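Drendascombe town budget - what did they pass?

gusano_hill
2 hours ago
Budget went through in May on a split vote. Has anyone read the whole thing? The summary on the town site is one page and leaves out the road fund.

mesudo80
I read most of it. The levy goes up so that the average house pays $245 more a year. The road fund is flat. Councilor Quezada called it a holding budget and voted yes anyway.

Briggs_St
Flat means a cut once you count the price of asphalt. Olga Quezada ran on fixing the roads. I don't see how she votes for this and then comes back to our end of town asking for support.

mesudo80
She got the bus route kept in return. Almost 80 people a day ride that bus, and some of them have no other way to get to the clinic.

Briggs_St
Fine, but the bus was never on the list to be cut. Look at the draft from the winter. It was in there at full funding.

tallpine
The draft had it as "under review." I wouldn't call that full funding.

The line I have a question about is the workforce grant. The town puts in money and the state is supposed to match it for job training in manufacturing. Has the match been approved?

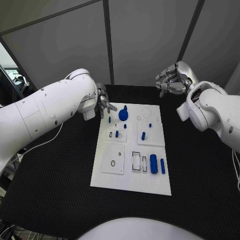 Robot arms over a white work board

gusano_hill
Not as far as I can find. Page 31 says "anticipated."

Briggs_St
So we are spending money we don't have on training while Mesudo Road falls apart.

tallpine
I disagree. If the match comes through, it's cheap for the town. My complaint is that they booked it before the state signed.

mesudo80
Same here. I wrote to the clerk to ask what happens if the state says no. The petition for a second hearing is at 1479 names, if anyone wants to sign. It's at the library desk until 5 p.m.

Briggs_St
Signed it this morning. I still think the roads should come first.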